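The small things on the table

Kanchan Rajput keeps her dice in an old tobacco tin and her counters in egg cartons. She has been making tabletop puzzles under the name Undine for four years, mostly in a back room in Zarkberg, and she still paints every dot by hand.

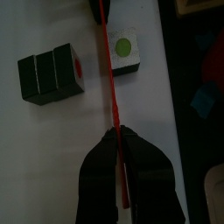
Colour is where most of her time goes. Rajput wants a piece to be readable from across a table, so she sticks to plain bodies and one strong mark. A red dot on the white end of a black cube does the job, and so does a light green one on a speckled white top. She tried numerals in June and dropped them within a week.

Her neighbour Ekrem Bozkurt cuts the blanks – around 200 in a good month – and sands the edges himself. Seconds go to the local school.

The other half of the work is deciding what goes where. Players get flustered when pieces are spread about, Rajput says, so she lays out dishes and trays along the back and leaves the middle free for play.

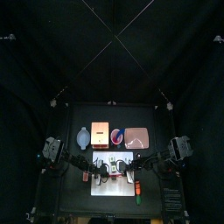
Villca Makers' Club – Games and Puzzles Group

A row of four suits her best. A shallow dish, a box, a cup and a square tray each look different enough that a player can reach for one without stopping to check. The pale board in the centre stands out well against a dark grey table.

The group's next open evening is Thursday, November 13, 2025. Entry is free and there is room for 40.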